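Updated April 2020

# Cleaning an old office computer before you give it a second life

Many people have now an old desktop computer standing in a cupboard, and this is a good time to take it out. Mine came from an office in Skandcombe which was closing, and I paid nothing for it. It needed a good cleaning and a new processor. I write down how I do it, so that my neighbours in Istivden stop telephoning me with the same questions.

## Before you open anything

Pull out the mains cable, then hold the power button for 8 seconds. Lay the case on its side on a firm table, not on the carpet. A kitchen table is fine if you put an old cotton sheet on it first.

Touch a bare metal part of the case with your hand, and do it again each time you come back from the kettle. Wool jumpers should stay in another room.

Small screws go in a muffin tin, one hole for each step of the work. When you build the computer together again, you go through the holes backwards.

## Dust

Use a soft, dry paintbrush, 2 or 3 cm wide, which has never seen paint. Brush from the top of the case to the bottom and keep the vacuum cleaner nozzle outside the case, a hand's width away. Fans should be held still with one finger while you clean them.

Expansion slots collect a lot of fluff, also the ones where no card was ever fitted. I blow them out with a rubber hand blower, the kind that is sold for camera lenses. Canned air is good too, but hold the can upright, otherwise it spits liquid.
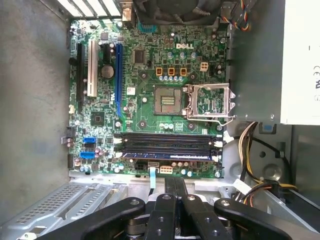
The processor socket is the place where you must go slowly. Push the thin lever down and a little to the side, lift it, and then open the metal plate. From this moment no brush, no cloth and no finger goes near the contact pins. They bend from almost nothing, and to bend them back is work for a person with better eyes than mine. If there is dust on them, use only the hand blower, from a distance.

Do not leave the socket open overnight. If the new processor has not arrived yet, put the old one back or fit a plastic cover.

## Memory

Press the clips at both ends of the slot outwards and the module comes up by itself. Wipe the gold edge with a dry lint-free cloth. When you put it back, press evenly with both thumbs until the clips close - you will hear it.

## Old paste

For the dried paste on the processor I use a coffee filter with a few drops of cleaning alcohol. The shop Karamanlidis sells a 200 ml bottle, and it lasts me for years. Let everything dry well before you put new paste, a drop like a small pea in the middle.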